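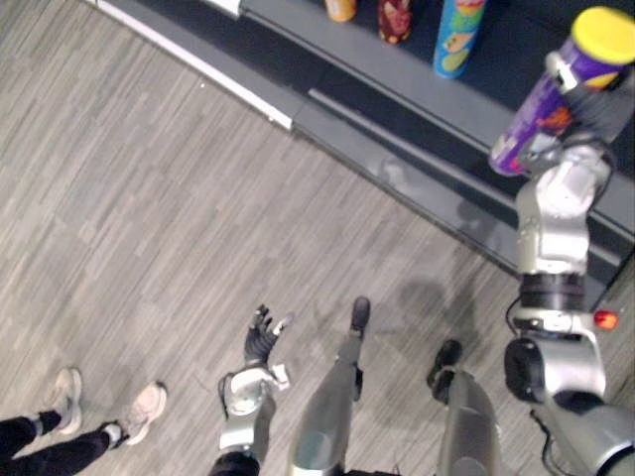 # Finding a First Home in Havwood: What Buyers Look For and What the Listings Leave Out

## How the project came about

When our group was asked to choose a topic for the housing unit, we spent most of a Thursday afternoon going back and forth between rental laws, apartment towers and the price of land. In the end we settled on something closer to home, quite literally, and decided to look at the townhouse estates on the western side of Havwood. Two of us grew up near there and can remember when it was paddocks and one very long fence, so it felt like a place we could write about with some affection as well as some care.

The question we started with was a simple one. If a young couple or a small family wants to buy a first home in Havwood, how well do the advertised listings prepare them for living there? We had all read the sort of ad that promises "low-maintenance living close to everything", and we wanted to know what "everything" meant and how close it was if you happened to be walking with a pram.

## The three estates

We chose Pondevness, Varard and Gilani, mostly because they sit along the same bus route and we could visit all of them in one outing.

Pondevness is the oldest, and you can tell by the trees, which have had time to grow up and throw some proper shade across the footpaths. The townhouses are brick on the bottom and painted boards on top, with a single garage and a small courtyard out the back. There is a pond, as you might guess from the name, and a path around it that was full of dog walkers when we were there.

Varard is newer and taller. Most of the homes are three storeys, with the garage and a study at ground level, the kitchen and lounge in the middle and the bedrooms up top. We were very taken with the balconies, which catch the afternoon sun, and rather less taken with the stairs after going up and down them in four display homes.

Gilani was still being finished. Half the streets had their kerbs and letterboxes and half were fenced off, and the little park in the centre had turf on one side and bare dirt on the other. It had the friendliest sales office of the lot, though, and the floor plans had clearly been drawn by somebody who had tried to put groceries away in a narrow kitchen.

## What we did

We read 200 listings, saved from property websites over the semester, and wrote down what each one said about rooms, parking, storage, fees, transport and shops. We then walked each estate with the same checklist and talked to 15 residents who were kind enough to stop (or to invite us in, in one case, for tea and a really excellent slice). We asked everybody the same five questions and let them wander off the point if they wanted to, which turned out to be where most of the good material came from.

We should say that we didn't speak to anybody who had sold up and left. That is a gap in the project and we would fix it if we had another term.

## What the listings said

Bedrooms and bathrooms were mentioned in every ad, as you would expect. Parking came next, then the kitchen bench, which was nearly always stone and nearly always called "stunning". Words like "modern", "bright" and "sought-after" came up so often that we stopped underlining them.

Body corporate fees were a different story. At Pondevness they were usually given as a yearly figure, near the bottom. At Varard it was more common to see "contact agent", and at Gilani the fees hadn't been set yet, so the ads gave an estimate or left it out. For a first home buyer working to a tight budget, that is a fairly large thing to have to ring up and ask about.

Storage hardly appeared at all. A few Varard listings mentioned a cupboard under the stairs, and one at Pondevness was very proud of its garden shed.

## What the residents said

The residents cared about storage a great deal! It came up in nearly every chat, usually before we had reached the question about it. People told us about bikes in the hallway, a Christmas tree living behind the couch, and a garage that hadn't had a car in it since the week they moved in. One family at Varard had worked out a yearly swap of summer and winter things with their grandparents across town, and said it was a nice excuse to visit.

Noise through the shared wall was the other big subject, but here people were kinder than we had expected. At Pondevness the older walls seem to be thick and hardly anybody minded. At Varard it depended on the stairs, and whether the neighbours' stairs ran along your side or the far one. We had never thought to check for that, and we doubt many buyers do.

On shops and transport, the answers were mixed. The bus was well liked and mostly on time, with the last one leaving the station too early for anybody on a late shift. The small supermarket between Varard and Gilani was described as handy for milk and snacks, dear for a full weekly shop. Most families drove to the bigger centre on the weekend.

What people liked best was each other, more or less. We heard about shared barbecues, borrowed ladders and a street cricket game at Pondevness that goes all through December. None of that was in an ad, and we can't really see how it could be.

## What we would suggest to a buyer

- Ask for the body corporate fees in writing, along with what they were the year before.
- Measure your bulkiest belongings and take the tape with you to the inspection.
- Find out where the neighbours' stairs are.
- Visit once in the evening, when people are home and cooking and the street parking is at its worst.
- Catch the bus there at least one time, even if you plan to drive.

## Looking back on the work

We learnt a lot from doing the walking part twice. Our first visit was on a bright, mild morning and we came home ready to move into any of the three. The second was in steady rain, and we noticed the puddles at the Gilani park, the lack of cover at the Varard bus stop, and how well the old gutters at Pondevness were coping.

We also argued for a while about whether to rank the estates, and decided against it. They suit different people. A couple with strong knees and a love of sunsets would be very happy at Varard, and a family with a dog might never want to leave the pond. Gilani needs another visit once the fences come down, and a couple of us have already said we'd like to go back and see how the turf is getting on.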